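About Rudis

Rudis writes and maintains working rules for small robot installations. Our clients run arms, grippers and hand-held collection tools in ordinary rooms: offices, teaching labs, back rooms of workshops. Most published safety standards assume a fenced cell and a trained line crew. Our rules cover the sites where neither exists.

The company has its office and test rooms in Prarstead. We do not build or sell robots, and we take no commission on equipment. Income comes from site reviews, rule sets and operator courses.

What we do

A site review starts with a walk-through and ends with a written report. The reviewer checks work surfaces, cable routing, stand placement, gripper condition and stop controls, in that order. Each finding is graded 1 to 4. Grade 1 is a note for the record. Grade 4 means work stops until the item is closed and rechecked.

The rule set, called Mocanu, currently holds 40 rules. Each rule fits on one page and has the same layout: scope, requirement, check method, record. A requirement that cannot be checked by a person with a tape measure, a flashlight and the maker's manual is sent back for rewriting. Several early rules on lighting were dropped for that reason – they needed meters our clients did not own.
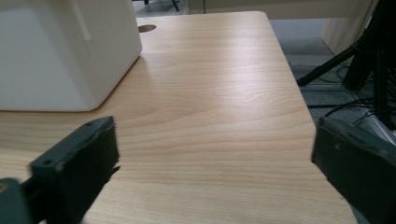 Gripper fingers are treated as wear parts. Under Mocanu they are inspected before each shift for chips, cracks and missing screws, and any damage is entered in the tool log with its location. Whether a chipped finger stays in service depends on where the damage is: an outer edge may be accepted, a contact face may not. Printed and molded fingers follow the same rule.

Floor cables are covered in a separate section. Runs across a walkway must be covered or rerouted. Loose loops near a stand or tripod must be tied back before the tool is powered, and spare length is stored off the floor where the furniture allows it. Cable faults are the most common finding in our reports.

Records

Reports, tool logs and closed findings are kept in Privo, our records system. Clients have read access to their own files and can export them at any time. To date Privo holds 600 closed findings. Open findings are reviewed every Thursday, and the client is contacted if a due date has passed.

Courses

The operator course takes 40 hours, with half of the time spent at the bench. It covers pre-use checks, safe reach, hand-held gripper handling, stop procedures and log entries. Participants who pass may carry out daily checks on their own site. They may not sign off a grade 4 finding – that remains with a Rudis reviewer.

Revisions

Mocanu is revised once a year, in September. Comments from any site are accepted in writing until the end of June and should give the rule number and the proposed wording.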